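Chapter 9
Fine Assembly in the Shared Workshop

The earlier chapters dealt with the frame, the motors and the wiring of an arm that can be built at home or in a shared workshop. This chapter turns to what such an arm may be asked to do once it moves reliably. The task chosen is work around the processor socket of an old server board, using the two-finger gripper completed in Chapter 8.

A socket is a demanding place to work. Clearances are small, the contacts are easily bent, and the lever and the metal surround leave little room for the fingers. Readers should practise on a scrap board until they are confident in both the arm and its stop switch. 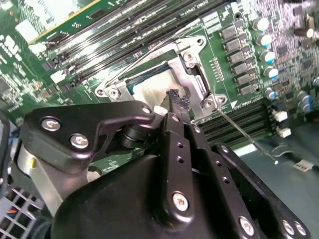

The method follows one used at the Flistcombe workshop, where Ruth Ccori and Shona Grimshaw ran over 300 trial approaches on discarded boards. Their notes – reprinted in Appendix 2 – record the speed, the angle of approach and the grip setting for each trial. Most failures were traced to loose screws in the finger linkage.

By the end of the chapter, the reader should be able to:

set a safe working height above a board;
adjust grip force for small parts;
record a trial in a form that others can repeat.

Section 9.1 begins with fixing the work to the bench. The power supply must be unplugged before any step is attempted.

Related chapters
Chapter 8: Building a Two-Finger Gripper
Chapter 10: Cameras and Lighting
Chapter 19: Sharing a Workshop Safely

© Mosquera Educational | Contact the publisher | Back to top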